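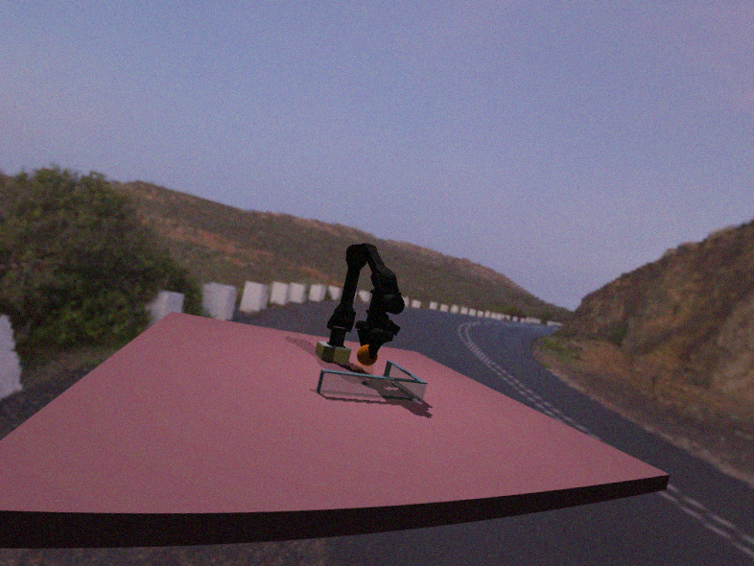 Household Advice > Surfaces and Furniture

Care of Painted and Matt-Finished Table Tops

Matt paint has become a common choice for tables, worktops and desks in the home. A dusty pink, a chalky green or a soft grey will suit many rooms, and a smooth matt surface shows fewer reflections than varnish or gloss. It does, however, need a different kind of care. Many of the enquiries received by the Ornell Household Advice Service concern damage caused by cleaning, and most of that damage could have been avoided.

The guidance on this page applies to painted wood and painted board. It does not apply to stone, glass or oiled timber, which are covered on separate pages.

Before you begin

Find out, if you can, how the surface was finished. Some matt paints are sealed with a clear coat and will tolerate regular wiping. Others are left bare or waxed and will mark readily. If the maker's leaflet has been lost, test a small area on the underside or at the back edge. Place one drop of clean water on the paint and leave it for five minutes. If the drop sits on the surface and wipes away without a trace, the finish is probably sealed. If it sinks in or leaves a dark spot, treat the whole table as unsealed.

A waxed surface can usually be recognised by touch. It feels slightly soft and drags a little under a dry fingertip. Wax and water-based sealants do not mix well, and a sealant brushed over old wax will peel.

Daily cleaning

Remove crumbs and dust with a soft dry cloth or a clean paintbrush with long bristles. Grit should be lifted off before any damp cloth is used, as it will otherwise be dragged across the paint and leave fine shiny lines.

For sealed surfaces, wipe with a cotton cloth wrung out in warm water and a very small amount of washing-up liquid. Rinse the cloth, wipe a second time with plain water and dry at once. For unsealed or waxed surfaces, use a cloth that is barely damp and no detergent at all.

Do not use scouring cream, melamine sponges, bleach, vinegar, furniture spray or wet wipes. Melamine sponges in particular are often recommended for marks on walls. They work by wearing the surface away, and on a table they will leave a polished patch which catches the light.

Shiny patches

Matt paint becomes shiny where it is rubbed. The usual places are the front edge, where sleeves rest, and the area in front of each chair. Light shine can sometimes be reduced on sealed paint by wiping in long, straight strokes with a damp cloth and allowing the surface to dry. Circular rubbing makes it worse.

Where the shine is well established the only lasting remedy is a fresh top coat. This should cover the full surface. A small repair in matt paint nearly always shows, even when it comes from the same tin.

Stains

Tea and coffee: blot immediately. If a ring remains on sealed paint, mix bicarbonate of soda and water to a thin paste, spread it over the ring, leave it for ten minutes and lift it off with a damp cloth. Do not scrub.

Grease: cover with cornflour or plain talc, leave overnight and brush away in the morning. Repeat if necessary before trying detergent.

Ink and felt pen: these are difficult. Surgical spirit on a cotton bud will remove some inks but may take the colour with it. Test underneath first.

Candle wax: allow it to harden fully, then ease it up with the edge of a plastic card. A hot iron and brown paper, the traditional method for cloth, should not be used on paint.

Beetroot, turmeric and red wine: blot and rinse as soon as possible. Once dry, these stains have generally passed into the paint film and will need to be sealed with a stain-blocking primer and painted over.

Heat and weight

Ordinary household paint softens with heat. A mug straight from the kettle can leave a pale ring, and a hot dish may stick to the surface and lift the paint when it is moved. Use mats with a cork or felt base. Rubber and soft plastic feet should be avoided on painted tables, as certain types react with the paint and leave a yellow or brown mark which cannot be cleaned off. Lamps, radios and kitchen appliances often have feet of this kind. A disc of felt beneath each foot is sufficient protection.

Heavy articles should be lifted into place and never slid. Newly painted surfaces are especially at risk. Most paints are dry to the touch within a few hours but take considerably longer to harden, and a table should be left for 30 days before anything heavy is stood on it. Light use with mats is acceptable after the first week.

Edges and corners

Wear begins at the edges. Where the rim of a table is painted in a darker shade than the top - maroon or deep brown beneath a pale pink, for instance - a chip will show more plainly, and it is worth keeping a small jar of each colour for touching in. Label the jar with the shade, the make and the room. Paint stored in a full, airtight jar keeps far better than paint left in a large tin with a little at the bottom.

To touch in a chip, smooth the broken edge with fine abrasive paper, wipe away the dust and apply the paint with an artist's brush. Two thin coats are better than one thick one. Keep the brush inside the chip.

Pointed corners are easily knocked. If the table stands in a passageway or near a door, consider turning it so that the corner faces the wall.

Light and damp

Pinks and reds fade sooner than most other colours. Where a table stands in a sunny window, move bowls, trays and runners every week or two so that the top fades evenly. A blind drawn in the middle of the day will help a good deal, particularly in August.

Painted furniture should not be kept permanently in a conservatory, porch or shed unless an exterior paint has been used. If a table is carried out of doors for an evening meal, bring it in again before the dew falls.

Repainting

A table in regular use can be expected to need a new top coat every few years. Wash it down, allow it to dry overnight and rub it over lightly with fine paper. Wax must be removed completely with white spirit before painting, with the windows open and all flames out. Used cloths should be laid flat out of doors to dry before they are thrown away - a crumpled cloth soaked in certain oils or solvents may catch fire.

Apply the paint with a short-pile roller, working from one end to the other, and finish each section with light strokes in the same direction. Work at a room temperature of at least 18 degrees. Cold rooms lengthen drying times and may leave the finish patchy.

Tables painted many years ago may carry old lead paint beneath the newer coats. Do not sand these dry. Test kits are sold by most decorating shops.

Related pages: Oiled and Waxed Timber; Removing Water Marks; Storing Part-Used Paint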